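Setting up the audio guide at Skenen

4. Hang the lanyard round your neck and press the round button until you hear my voice (sorry, it's me all the way through!).

5. Type in the room number, then the hash key. Room 27 is the Vosville prints, and I'd start there.

6. Turn the volume down before you go into room 30 -- the sound piece in there is loud enough already.

Note: if the guide asks for a code, it's 2096. Josefien Hermans on the front desk can reset it if you get stuck.

Caution: please don't plug your own headphones into the charging socket. I've done it myself and it killed the handset.

7. Drop the guide in the Ratard rack on your way out, screen facing you.

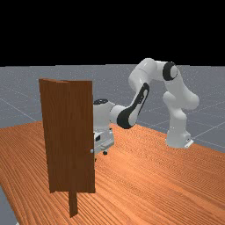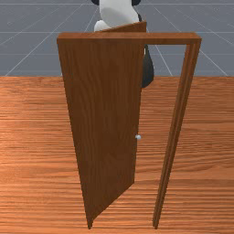

Both views: brown wooden structure and robot arm, computer render.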